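About Hernlow

Hernlow is a framing and paper repair workshop in Sudthorpe. We frame prints, maps, certificates and family photographs, and we mend paper that has been folded, torn or kept in a shed. Most About pages in our trade talk about passion. We would sooner tell you what we do, and where we think you should keep your money.
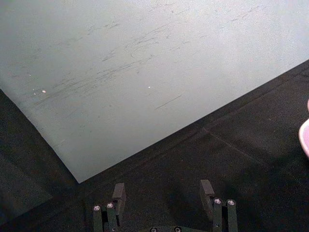
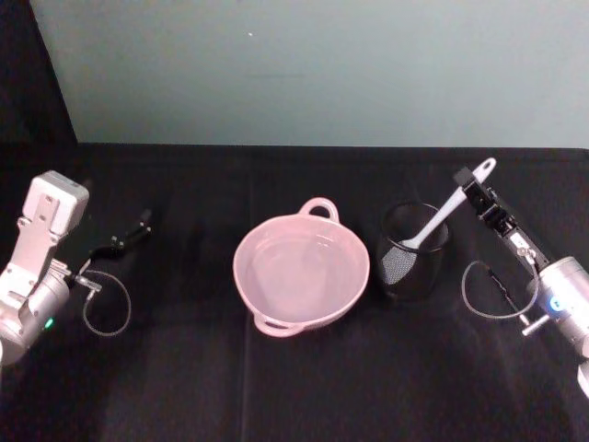 We have a low opinion of the word "archival". It gets printed on tape, glue, board and plastic sleeves, and as far as we can tell it often means whatever the seller wants it to mean. When a supplier uses it we ask what the stuff is made of, and if the answer is a brochure we buy elsewhere. We feel much the same about "museum quality" and "restored to its original glory". Old things have marks on them. A pale sheet laid on black cloth will show you every fine scratch across its face, and that is how we like to look a thing over before we quote. If the scuffs don't bother you, we'll suggest leaving them be, and you won't be billed for our opinion.

The business began in Trerkberg as a sideline and moved to Sudthorpe when the rent went up. There are 5 of us now, and 2 work on paper repair full time. We have no showroom. You'll be met at a counter with a drawer of moulding samples, and you can take 2 of them home to hold against your own wall under your own lights. We recommend it. Colours that look fine in a shop can look dreadful above a couch.

We carry one range of ready-made frames, the Gautam, in plain timber with real glass. People ask why we don't stock the cheaper kind. We tried them, and too many came back with corners that had opened up.

We're doubtful about UV glass as a cure for everything. It helps, but it won't save a watercolour hung opposite a north-facing window, whatever the sticker says. Moving the picture costs nothing. We're also wary of valuing anything. If you believe your map is worth $1,000, please see a valuer who isn't hoping to frame it for you.

Quotes are written and free. We don't do rush jobs in May, when the graduation certificates come in, and we don't repair oil paintings at any time of year. Large pieces are by appointment, and please don't roll them up to fit the car.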